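Notebook, fruit display crates
1 March 2020
Entry: A. Aravena. Read by: P. Salehi

Continued from the February pages. Question from Maysoun was whether the slatted crates can sit on the low black cart without a liner board. Cart deck is perforated, corners rounded. Tried it with the grape load, three varieties, loaded dark red at the back, pale green in the center, black at the front right. One leaf left in with the green.
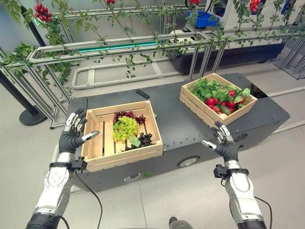

LOADING / CRATE POSITION

Near crate placed on the left front of the deck. Front wall overhangs the deck edge slightly. Acceptable for display, not for moving over a threshold. If the cart has to travel, shift the crate back until the wall is fully supported, then check that the slats still bear on flat deck.

Bunches go in stem up, one layer. Crate limit stays at 4 kg until Thịnh has checked the floor slats. Do not stack.

Small black item at the back of the deck to be put away before the next load.

Side panels: holes run in a vertical column near the seam, with another row along the lower edge. Melahat wants to use the lower row for a retaining lip. Hole pitch measured at 40 mm, lip blank is 98 mm long, so two fixings per blank with little to spare. Ask Carkton for 100 mm stock. 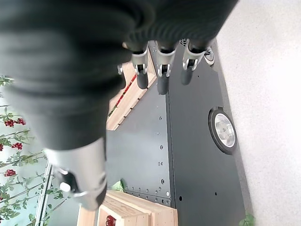

Side panel, hole column and wheel hub. Carpet at right.

Open: lip material, wheel chocks for carpet, liner board yes/no (Maysoun).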